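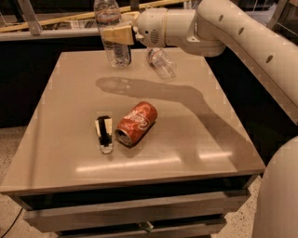
机械臂夹着一只透明水瓶,瓶里还有少量水。

# 内容管理系统 Sulelden 推出“自动整理导航”,老站长们并不急着升级

网站内容管理系统 Sulelden 在二月放出了新版本,主打功能叫“自动整理导航”。按官方更新说明,站长装好之后点一次按钮,系统就会读取全站页面的标题、正文和内部链接,重新编排栏目层级,再生成一份多级菜单。说明里用了“告别手工拖拽”这样的话,配了一段演示动画,动画里的网站有 9 个页面。

9 个页面的网站,手工排一遍菜单大概用不了一杯茶的工夫。真正为导航头疼的,是那些攒了好些年、栏目套栏目、连站长自己都记不清哪页挂在哪里的老站。演示偏偏没有选这样的站。

负责维护地方文史网站 Dredgate 的 Serpil Çetinkaya 在测试环境里试了一次。她的站有 130 个固定页面,原先分成六个一级栏目。系统跑完之后,一级栏目变成了十一个,其中一个叫“其他”,里面塞了 30 个页面,包括联系方式、版权声明和三篇讲同一座老桥的文章。

“三篇讲桥的文章互相都有链接,标题里也都有桥名,我原以为这是最容易归到一起的。”她说,“结果它们倒是归到一起了,归到了‘其他’。”

她还提到,原来的菜单顺序是按读者来信里问得最多的内容排的,系统看不到来信,自然也不会考虑这一点。新菜单按拼音首字母排列,设置页里没有找到改成手动顺序的选项。要改,得先关掉整个功能,关掉之后菜单会不会回到原样,更新说明没有写。她是靠事先做的数据库备份恢复的。

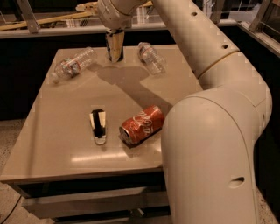 ## 网址会不会跟着变

比菜单难看更麻烦的是网址。Sulelden 的页面地址默认带上级栏目的名字,页面换了上级,地址也就换了。更新说明称系统会“妥善处理旧链接”,没有进一步解释。

在 Çetinkaya 的测试里,共有 52 个页面的地址发生了变化。系统为其中一部分写了跳转规则,另一部分打开旧地址直接报错。她对比了两组页面,觉得出问题的多半是当初手工改过地址别名的那些,不过她也说自己只测了一个站,不敢说别处也是这样。

对靠搜索引擎带来访问的网站,这不是小事。旧地址失效,外站引用就断了,收藏夹里的链接也打不开。一个以“省事”为卖点的功能,倘若要站长事后逐页核对地址,省下的那点时间恐怕还要倒贴回去。

Sulelden 方面在社区论坛上的答复很简短:已知悉部分用户反馈,后续版本会继续优化。至于“后续”是哪一版,优化的是跳转规则还是分类结果,答复里都没有提。帖子随后被移到了“使用技巧”板块,这个归类也有人在下面表示看不懂。

## 插件作者怎么看

多年来,Sulelden 用户整理导航主要靠第三方插件 Treltard。它的做法很老实:左边列出全部页面,右边是菜单树,拖过去就算数,保存前可以预览,保存后可以撤销。界面不算漂亮,中文翻译里还留着几处没译完的英文,可它不会替人拿主意。

新功能发布后,有用户担心 Treltard 会停止维护。插件页面上目前没有这类通知,只添了一行兼容提示,建议不要同时启用官方的自动整理功能,否则两边会争着写同一份菜单数据。
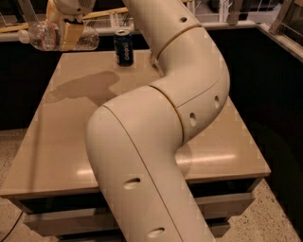

争写数据的后果,建站工作室 Yusof 已经领教过。工作室给一家客户升级时没有留意这行提示,升级后前台菜单每刷新一次就换一个样子,先是旧的,再是新的,偶尔两份一起出来,手机上要滑好几屏才能看到正文。工作室后来停用了官方功能,清空缓存,菜单才稳定下来。他们现在给客户的统一答复是:新版本可以升,自动整理先别开。

好在这个功能默认是关闭的。不过升级后的首次登录,后台顶部会出现一条横幅,写着“一键优化您的网站结构”,按钮颜色醒目,而旁边的“了解更多”链接点进去还是那份更新说明。对刚接手网站、不清楚底细的编辑来说,误点的可能性不小,点下去之后也没有二次确认。

这类功能究竟有没有用,眼下还缺少像样的证据。官方没有公布在大型网站上的测试结果,也没有说明分类的依据是词频、链接关系还是别的什么。更新说明里那句“智能理解内容”,在能拿出一个上百页的真实案例之前,姑且当作宣传语来读比较稳妥。

打算尝试的站长,至少应当先做完整备份,在测试环境里跑一遍,并导出升级前后的地址清单逐条比对。多语言站点要格外留神,目前论坛上还没有人贴出多语言环境下的测试结果。

Çetinkaya 说,Dredgate 暂时继续用 Treltard,那三篇讲桥的文章还放在“古迹”栏目下面。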